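The bowl of fruit that never goes off

Notes on plastic lemons, checked pillows and one very good tray

I came to artificial fruit the way most people do, by killing a lot of the real stuff. Bananas, mainly. I buy them with such good intentions and then there they are on the Friday, black as a boot. So when I moved to Covthorpe and found myself with a big bare table and a long grey winter, I thought, right, plastic it is.
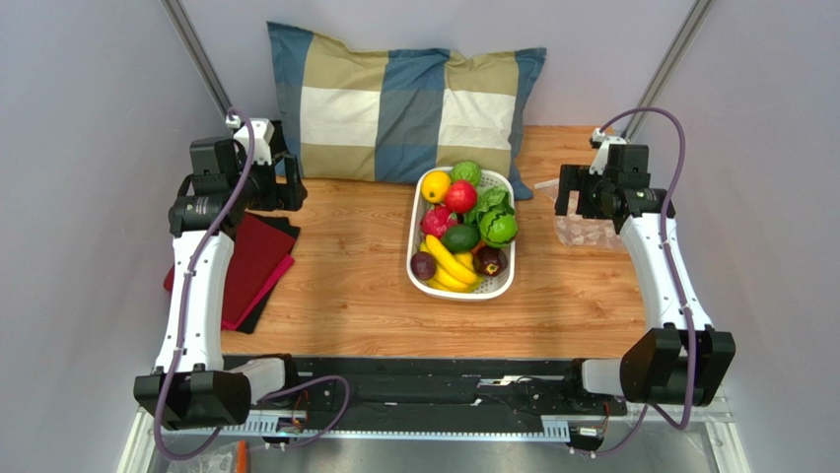
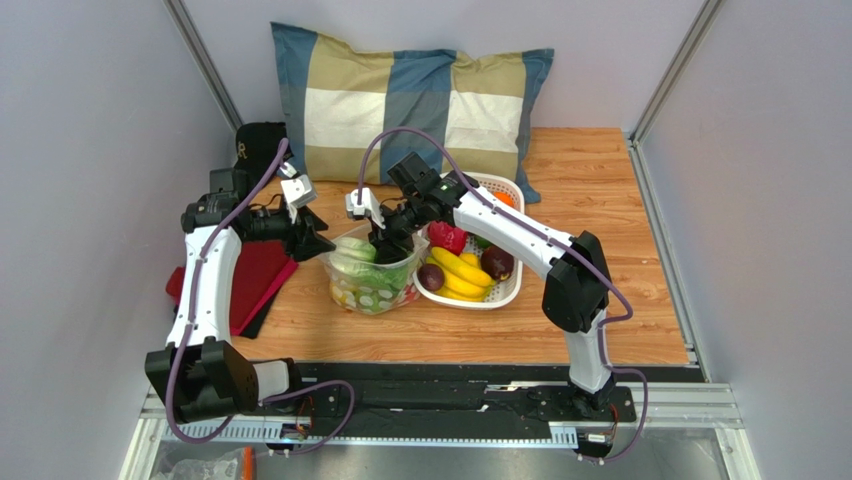
Getting the mix right

My first go was all apples, and it looked like a dentist's waiting room. What you want is a proper jumble. A yellow lemon is the best thing you can buy (it wakes everything up, even in February), and next to it something round and green, then one shiny red apple. One! Two apples start to look like a matching set and you lose the feeling that somebody has been to the market.

Then you need a show-off, and for me it's always the dragon fruit. I'd never eaten one when I first put one in a basket, and having now tried it I can report that the outside is the best part. All that pink, and those daft pointy scales. Put it at the side where the scales can stick out a bit.

Bananas go in last, across the front, in a bunch. They hide all sorts. I like a dark avocado tucked in behind them, and a couple of purple things low down in the corners so the whole lot doesn't float off into yellow and green.

And yes, I mix in vegetables. A friend told me this was cheating. But a crinkly green head of leaves, lettuce or cabbage or whatever the maker had in mind, does the job that foliage does in a vase, and if it flops over the rim a little, so much the better.

Skip the nice bowl

I spent years hunting for the right bowl. There was a glass one from Wiegand that I carried home on two buses, and it made everything in it look like a museum loan. A plain white plastic basket with holes in the bottom beats it hands down. White shows up every colour, the low sides let you see what you've got, and when the dust settles (it will, oh it will) you can take the whole thing to the sink, run the tap through it and leave it to drain. A drop of washing-up liquid, lukewarm water, an old toothbrush for the scales and the leaves. I do mine in March, with the windows.

The bit at the back

Fruit on a bare table against a bare wall looks a bit lonely, I find. I've tried a picture, I've tried a plant, and the thing I keep coming back to is a big checked pillow, propped up along the wall. Blue, beige and off-white squares, nothing loud. It's soft behind all that shiny plastic, and the straight lines of the pattern make the heap in front look more generous.

Don't plump it! A few wrinkles along the top are fine. I ironed a pillow cover once for this very purpose and the table looked like a shop window at Firnar, which I suppose is all right if you're selling pillows.

What about everything else?

Tables fill up, of course. Mine collects hats. I used to clear the lot away every evening, and now I let a black cap or a folded bit of red cloth stay at the side as long as it's near the back. Red is handy, in fact, if there's an apple somewhere for it to talk to. Post is where I draw the line. Post goes in the drawer.

Where to buy

Clakano does the loose pieces, and their spring list runs to 197 different fruits and vegetables, including a frankly alarming celeriac. Go for the heavier ones if you can feel them first, as the very light sort roll about whenever a door shuts.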